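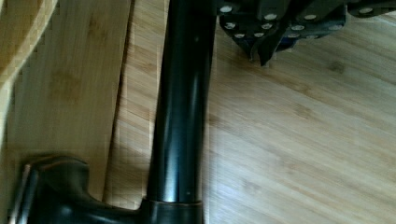
Black pipe lamp base: can I touch up the specks, and how do I clean it?

Posted in Home Projects > Finishes and Paint

mossy_porch

Hi all! I've fallen hard for glossy black metal this year and I've started building a pipe-style table lamp to go on my bamboo-topped desk. The upright sits in a collar with a curved piece coming off the left side, and I love how the light runs down it. The thing is, there are a couple of tiny pale specks in the black, one fairly high up and another down near the collar. I also get a thin coppery-brown line right where the upright meets the collar. Is that line rust, or the finish wearing thin, or something else? I'd like to fix the specks without ending up with dull patches. I have a bottle of Keane gloss black touch-up left from a bike project. Would that work on this? The parts came secondhand in June, so I have no paperwork for them.

Diarmuid Ó Súilleabháin

Oh, I love a black pipe lamp, I've built 11 of these and I'm still not tired of them! First thing, wipe the specks with a soft cloth, a drop of dish soap and warm water. Half the time a pale speck is dried paint or dust stuck in the gloss, and it comes right off. If your fingernail catches on it, then it's a chip and you can go on to paint.

For a chip, put one drop of the touch-up on a bottle cap and pick it up with a toothpick. Touch it to the middle of the chip and let it spread by itself. Don't brush it out! Brushing is how you get the dull ring. Leave it overnight, look at it by daylight, and add a second drop if it's still low. Try your paint somewhere hidden first, because some bottles wrinkle certain clear coats.

The coppery line I can't call from a photo. Rub it with a white cloth. Orange powder on the cloth means rust, and a clean cloth probably means bare metal or a finish that is meant to show at the edge. I'd leave it if it's clean, I think a warm line against black looks wonderful.

tallgrass_589

just spray the whole thing. take it apart, 200 grit, then 360, then two light coats of gloss. looks brand new, super satisfying

mossy_porch

Soap and water took the upper speck clean off, thank you!! The lower one is a real chip, so toothpick it is. White cloth came away clean from the coppery line and I'm keeping it. Not brave enough for the full respray, but I've saved the grit numbers for the shade ring.

Diarmuid Ó Súilleabháin

Great news! Wait until the drop is fully hard before you wire it up, fingerprints in soft gloss are there for good. And post the finished lamp, please, I want to see it lit.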